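# The Color That Stays

When Hanan Sfeir was a girl, her aunt kept a pot on the balcony in which she boiled onion skins. The children thought it was soup. It was dye for a tablecloth, and the tablecloth is still in use in the family, a brown gold now, paler along the folds.

Sfeir is today the owner of Rarno, a small dyeing workshop on the ground floor of an old printing house. Five people work there. They color cotton, linen and some wool, mostly for tailors and small clothing makers, and sometimes for private persons who arrive with a bag of shirts they don't want to throw away. I visited her in April 2021, when the orders were few and she had time to talk.

"People think that dyeing is the moment when the cloth goes into the pot," she told me. "For me this is the shortest part. Before it we wash, and we wash again."

New cotton carries wax and oils from the plant, and often starch from the weaving. If these are not removed, the dye sits on top of the fiber and leaves with the first laundry. At Rarno the cloth is boiled with soda until the water comes out clear, and for a heavy cotton this can take most of a day. Then comes the mordant, usually alum, which helps the color to hold. Only after this does somebody light the fire under the dye itself.

## A recipe book with water stains

The workshop keeps its recipes in a ledger that Nabil Saliba began when he was the first dyer here. He is retired but comes still for coffee — and to correct the younger ones. His notes are short. One page says only: "Weld, old alum, rain. Good." Leen Abu Hammour, who learned from him and now runs the pots, has spent years to find out what he meant by old alum.

"I asked him. He said it was the alum from the old sack," she says. "So I stopped asking."

Her own notes are longer. She writes the weight of the dry cloth, the hardness of the water, the hour when the pot was warm and the hour when she took it off. Recipe number 2453 is a gray green made from weld with a little iron. It is the one customers ask for most, and she does not like it very much. Iron makes the color quiet, she says, but too much of it makes the cloth weak, and after some years it tears where you bend it.

## Blue is another trade

Indigo does not follow the rules of the other colors. It does not dissolve in plain water and needs no alum. It has to be brought into a bath without oxygen, where it turns a yellow green, and the cloth becomes blue only when it is lifted out into the air. Abu Hammour dips a shirt for a few minutes, lets it hang, and dips again. A pale blue may need two dips. For the darkest one she sells, she makes 19.

The paler blues are harder to get even, and she sends back many pieces to be dyed darker. She wears the failed ones herself, and so does most of her family.
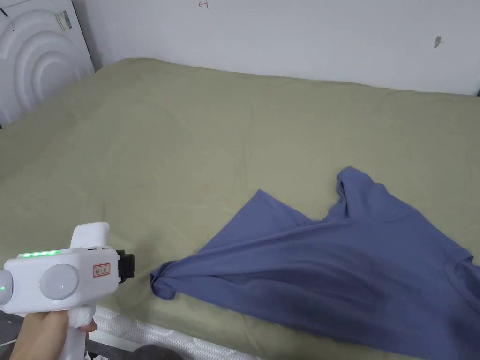

## What to do at home

Most damage happens after the cloth is sold. Gion Bachmann, a tailor who has bought from Rarno for seven years, gives each customer the same advice with the bill. Wash cool, inside out, with a mild soap and no bleach. Dry in the shade. Do not leave a folded shirt near a window, where the sun will take the color from one edge only.

Lemon and vinegar are also a danger for plant yellows and for anything made with iron. Bachmann once had a jacket come back with pale spots down the front, from a salad. Abu Hammour dyed it again in July, two shades darker, and the man has it still.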